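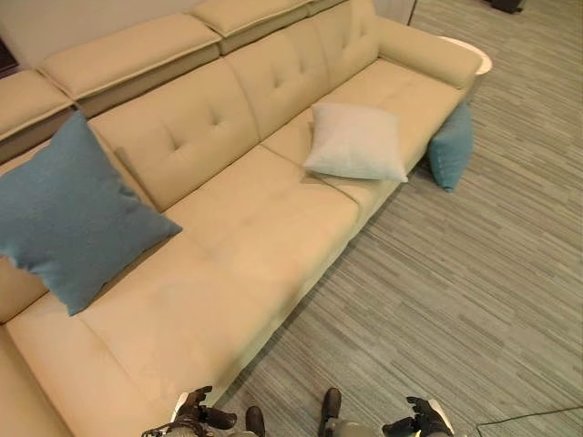

skaven_li 楼主
整理靠枕这个任务的采集规范想请大家看看。目前遥操作录了821条，每条从机器人站在沙发前开始，到所有靠枕靠在靠背上结束。初始状态分两类：枕头都在座面上，或者有一个落地。落地这类里，小的蓝绿色枕头立着卡在扶手和地毯之间，一角朝下，大的那个斜靠在座面左侧。问题是落地类只有55条，训练出来的策略基本不往扶手外侧看。打算单独补采，还是在采样时加权？

木字旁
先补采。55条加权等于反复背同一批轨迹，头部相机视角稍变就失效。

odk_77
不同意楼上。我们在Odukoya的数据上试过，稀有初始状态过采样到四倍，成功率没有掉。前提是这些条目里枕头的位姿够分散。楼主先画个落点分布再说。

skaven_li 楼主
画了，落点集中在扶手前侧，朝向也接近，分散度不行。

Naheed Kazmi
那就补。另外建议把“捡起”和“摆放”切成两段标注，语言指令分开写。整段只给一句“整理沙发”，落地类和普通类的指令完全一样，模型没有理由区分。

木字旁
分段可以，切点谁来定？我们让11个标注员切同一批数据，抓取结束帧的分歧很大。后来改成按夹爪力矩阈值自动切，人工只做抽检。

Naheed Kazmi
力矩阈值对软枕头不好用，布料受力上升很慢。我用的是手指开合角加枕头离地高度，两个条件同时满足才切。

odk_77
离地高度从哪来？头部相机俯角那么大，枕头一提起来就被手挡住。

Naheed Kazmi
腕部相机加手臂正运动学，取末端高度近似，够用。

lorkolside
插一句，地毯也要换。条纹地毯上全部采完，换成纯色地板多半要重来。还有地上的线缆，有线和无线的场景都录一些，元数据里加个字段。

skaven_li 楼主
线缆字段已加。地毯暂时只有两块，Sornedlow那边的房间下个月能用。补采计划先按落地类300条排，落点用网格随机，朝向每条重抽，失败的也保留，单独打标签。

odk_77
失败的保留可以，别混进行为克隆的训练集。

木字旁
300条仍然偏少，不过先跑一版看曲线吧。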